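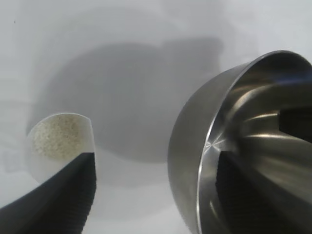

계량컵만 있으면 볼에서 바로 부어도 된다는데 왜 굳이 작은 컵을 따로 쓰라고 하는지 모르겠다는 것이 Sławomir Ostrowski의 의견이었다. 반쯤은 맞는 말이다. 흰 컵 하나와 스테인리스 볼 하나로 대부분의 반죽은 해결되고, 시중의 안내서가 권하는 도구의 절반은 서랍에서 나오지 않는다. 다만 볼에서 곧장 부으면 양을 맞추기 어렵다는 점은 그도 인정했다.

4. 볼과 컵 준비하기

4.1 조리대를 비우고 마른행주로 닦습니다. Plaltby 안내서에는 전용 매트를 깔라고 되어 있으나, 매끈한 흰 상판이라면 매트 없이 써도 별 차이를 느끼지 못했습니다.

4.2 스테인리스 볼을 미지근한 물과 중성세제로 씻습니다. 새 볼이라면 키친타월에 식용유를 묻혀 안쪽을 한 번 닦아 보십시오. 검은 것이 묻어 나오면 묻지 않을 때까지 되풀이합니다. "세척 완료" 스티커는 믿지 마십시오.

4.3 볼을 옆으로 기울여 안쪽을 살핍니다. 똑바로 놓고 내려다보면 벽면에 남은 세제 얼룩을 놓치기 쉽습니다. 안쪽이 번들거리는 볼은 주변 색이 그대로 비치므로 얼룩과 반사를 구별해야 합니다. 볼을 조금 돌려 보아 자리가 따라 움직이면 얼룩이고, 제자리에 머물면 반사입니다.

주의: 테두리가 얇은 볼은 손가락으로 훑지 마십시오. 마감이 거친 제품이 아직도 팔립니다. 행주를 접어 대고 닦습니다.

4.4 작은 컵의 용량을 확인합니다. 저울에 컵을 올려 0을 맞춘 다음 물을 가득 채웁니다. 200 g이 나오면 200 ml 컵입니다. 상자에 적힌 숫자와 다르면 저울 쪽을 따르되, 저울 건전지부터 갈고 한 번 더 재십시오.

참고: Cirkik 조리법의 "한 컵"이 어느 컵인지는 책 어디에도 나오지 않습니다. 그램으로 적힌 조리법을 고르는 편이 낫습니다.

4.5 밀가루 500 g을 볼에 담습니다. 체에 치라는 말이 흔하지만, 덩어리가 없는 가루라면 거품기로 몇 번 저어도 충분합니다.

4.6 물은 작은 컵으로 나누어 붓습니다. 첫 컵을 넣고 섞은 뒤 상태를 보고 다음 컵을 채웁니다. 적힌 양을 끝까지 다 넣을 필요는 없습니다. 11월처럼 난방을 시작하는 때에는 가루가 말라 있어 물이 조금 더 들기도 합니다.

주의: 뜨거운 물을 볼에 부을 때는 맨손으로 볼을 잡지 마십시오. 한 겹짜리 금속은 금세 뜨거워집니다. Gatti 설명서에는 손잡이 없이도 안전하다고 쓰여 있는데, 무슨 근거인지 찾지 못했습니다.

4.7 사용 후에는 바로 헹굽니다. 반죽이 말라붙었으면 물을 받아 2시간 두었다가 부드러운 수세미로 닦습니다. 철수세미를 쓰면 바깥쪽의 은은한 결이 망가집니다. Prernent 광택제는 써 보았으나 식초 몇 방울보다 나은 점을 알 수 없었습니다.

4.8 볼은 물기를 닦아 엎어 두고, 컵은 볼 밑에 넣지 말고 옆에 따로 둡니다. 겹쳐 두면 자리는 줄지만 안쪽에 긁힌 자국이 생깁니다. 자국이 난 볼도 쓰는 데는 지장이 없습니다.

반죽을 치대는 방법은 5장을 보십시오.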